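Section 3. Washing plastic bowls and cups in the Plenico countertop dishwasher

1. Scrape off the food. The Plenico has a filter, and the filter has limits – oatmeal is well past them.

2. Put cups on the top rack, open end down. A cup loaded the other way up will come out full of gray water and reproach.

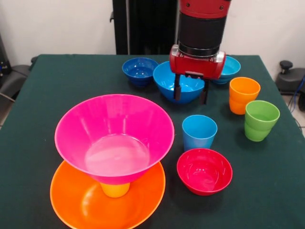
3. Tilt large bowls along the back of the lower rack. Leave a gap between them so the spray can get through.

Note: Stacked bowls come out exactly as dirty as they went in, only warmer.

4. Add one level scoop of powder. Two scoops will not make it twice as clean.

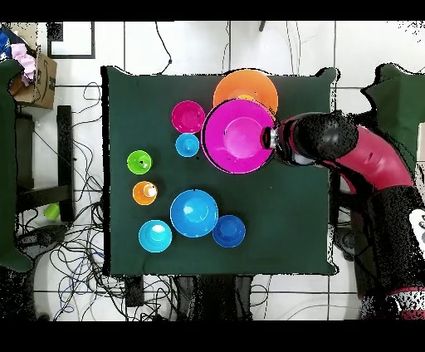

5. Close the door until it clicks, then press Gentle. The cycle takes 40 minutes, most of them loud.

Caution: Do not use Intense for plastic. Check the base of each piece for a dishwasher mark first.

If code 1105 appears, the door is open, whatever you may believe.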